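Notes from the Collecting Crew
From the Lultwood newsletter, August

It has been a busy month for those of us who spend our days with a gripper in one hand, and I promised last time that I would write something longer about bathrooms, so make yourself comfortable.

For anyone who joined the list recently, our corner of Lultwood gathers examples for the Darkar learning system. A person picks up the hand-held gripper, does an ordinary job with it (turn this, lift that, close the other thing), and the recording goes into the pile the system learns from. We've done kitchens, we've done a very long spring of desk drawers, and now we've moved on to faucets, levers and lids. I asked for this, I should admit. I have been pestering people about plumbing ever since the kitchen set was finished, because a kitchen faucet is only one kind of faucet and the system had come to believe it was every kind!

The plan for the bathroom set is 70 tasks, grouped into 14 families. A family is a bunch of tasks that want the same sort of motion: all the pushing-down ones together, all the twisting ones together, and so on. We argued for a good long while over whether lifting a toilet lid belongs with opening a laptop (same sort of hinge, when you think about it) or gets a family to itself. It got a family to itself. I was on the losing side and I have made my peace with it, mostly.

What I like about working in a showroom is that you get so many shapes within a few steps of each other. At home you have one sink and you know it by heart, and your hand goes to the right place before you've thought about it. Put yourself in front of a basin you've never used and you slow down, you look, you try the wrong knob first. Those slow, slightly puzzled attempts are worth a great deal to us, and I keep asking everybody to please leave them in. If you reach for one control and then change your mind and go to another, keep recording. We can label it later.

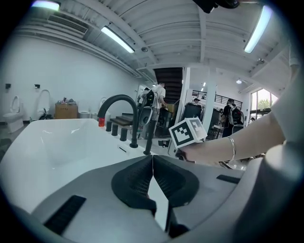 4 min read

Black fittings on a white basin, I should say, have turned out to be my favorite subject of the whole set. The contrast is lovely, but all that gloss throws the ceiling lights right back at you, and a row of short round knobs in the same color asks for some care about which one you mean. We've started writing the task cards to match. The old card said "turn the knob," and the new one says which knob, counting from the faucet, and which way to turn it. It takes a minute longer to read and saves a good deal of muttering at the labeling desk.

A word about the marker cube, as I've had several letters asking about it. The black square patterns on its faces give the software something definite to find, and we use it to help work out where the gripper is compared with everything around it. Please hold it still, please keep your fingers off the patterns as much as you can, and please don't hurry it away. I know it feels silly to stand there holding up a cube while people go by. You do get used to it, and I've come to find it rather restful.

Now for where we stand. At the last tally the Luangrath review had gone through 94 recordings from the bathroom set and sent 7 of them back to be done over. I was pleased with that -- the first week of desk drawers was a good deal rougher, as some of you will remember. The ones that came back mostly had the same trouble, a task that began before the cube had been shown properly. So the start of every recording is now cube, pause, then pick your target and go. There's a line about it at the top of the new cards, in bold, and I'm repeating it here in the hope that between the two of us, the card and I, we'll wear you down.

Background people are fine, by the way. I was asked whether we should be waiting for a quiet stretch before starting each task, and my answer is no, go ahead. Rooms have people in them, and they walk about and carry things. A system that has only ever met empty rooms is going to have a hard time in a real one. Do be polite and step aside if somebody wants a closer look at the thing you're working on, naturally. The faucet will still be there when they've finished with it.

Next up, once the twisting family is done, we begin on shower controls, and I'm told the Gesport tool stand will be ready in time to save our wrists between takes. If you have a strong opinion about shower handles, and I have learned that a surprising number of you do, drop it in the task ideas folder before the end of the month. Fresh task cards are in the usual drawer, blue stack for new tasks and yellow for the ones being done over.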